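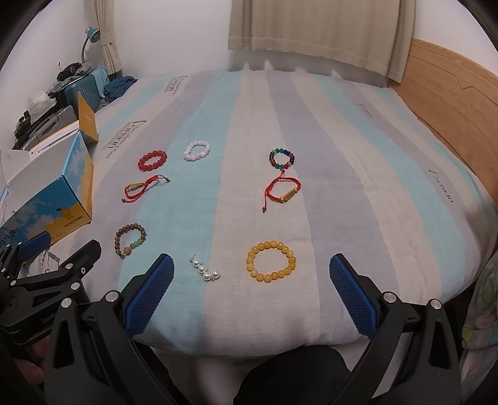 Bracelets laid out on a striped duvet, with the gripper fingers open over them.

Let the Slow Hand Teach

15th August

In our small group in Catville we had a discussion which lasted most of the spring. The question was how to show a robot to pick up and sort small objects. One side wanted remote control: the person sits at a desk, moves two handles, and the robot arm in the other room follows. The other side wanted the person to hold the gripper in the hand and do the work directly. I was on the first side. I have changed my opinion, and I would like to explain why, because I think many people make the same mistake that I made.

My argument for remote control was simple. The robot will do the task with its own arm, so the lesson should be given with this arm. If the arm cannot reach a place, the teacher cannot reach it either, and no false lesson is recorded. This is a good argument and I still respect it. With the hand-held tool it is easy to turn the wrist in a way no arm of ours can repeat, and we lost 17 recordings in our first month for exactly this reason.

But jewelry changed my mind. A bracelet of beads is a difficult object. It has no fixed shape. If you press on one side, the other side moves. A braided cord with a loose tail is worse, and a small piece with pearls can roll away when you touch it too early. When I tried this kind of work with the handles, I felt nothing. I looked at a screen, I closed the fingers, I opened them, I closed again. My recordings were full of hesitation, and a robot which learns from hesitation will also hesitate.

With the gripper in my hand I was slow too, but it was a different slowness. I could feel through the handle when the rubber pads met the beads. I came down beside a bracelet and not on top of it, without deciding this in words. I believe this is the part of skill we most want to give to the machine, and it is the part which disappears first when we put a cable and a screen between the person and the object.

There is also the question of where the teaching is done. Our remote station, which we named Folon, needs a table fixed to the floor and one hour of preparation. The hand tool can go to a bed, with a soft duvet that is not flat, and with the usual boxes and suitcases of a real room behind it. People who buy a helper for their home will not clean the room first. I would take 50 recordings made in such a room before several hundred made on our clean table in the Sodard building.

A colleague told me that this is only romance about hands. Maybe a little — I was a watch repairer for nine years before I came to this work. I agree that for heavy things, or for places where a person should not stand, remote control is the right choice. For bracelets I do not see it.

What I ask for is modest. Before a group spends its money on a large remote station, let the teachers try the same task both ways for one week, and let them say which recordings they are ashamed of. In our case the answer was quite clear.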